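Prosser Paper: Frequently Asked Questions
Updated April 2026

What sizes do you sell?
Our plain white paper comes in sheets and on rolls. The largest flat sheet covers most kitchen tables. Rolls are 100 metres long and can be cut to length at our Cleneseo shop.

Can I order a single sheet?
Yes, if you collect it from the shop. Online orders start at 9 sheets, packed flat between boards.

How long does delivery take?
Allow 2 working days for stock sizes. Rolls and cut pieces go out with a separate carrier and can take longer. You will get an email when your parcel leaves us.

Is the paper suitable for covering a work table?
Yes. Many customers use the heavier weight for this. Tape it down at the corners and pull it tight before fixing the long sides.
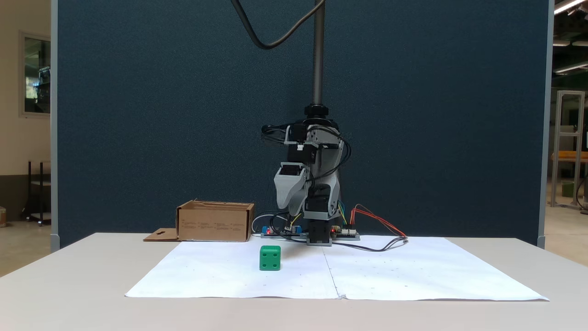
Low-tack tape lifts off painted surfaces more easily than parcel tape. Try a small patch first if the table is varnished.

Will ink or glue go through?
Felt pens may mark the surface underneath if you use the lighter weight. Put down two layers for wet glue or paint.

Do you offer trade accounts?
Schools and workshops can apply once they have spent more than £575 with us. Accounts opened before March have been moved to the new Devard price list.

Can I return cut paper?
No. Uncut sheets can be sent back in their original packing. Please keep the order number.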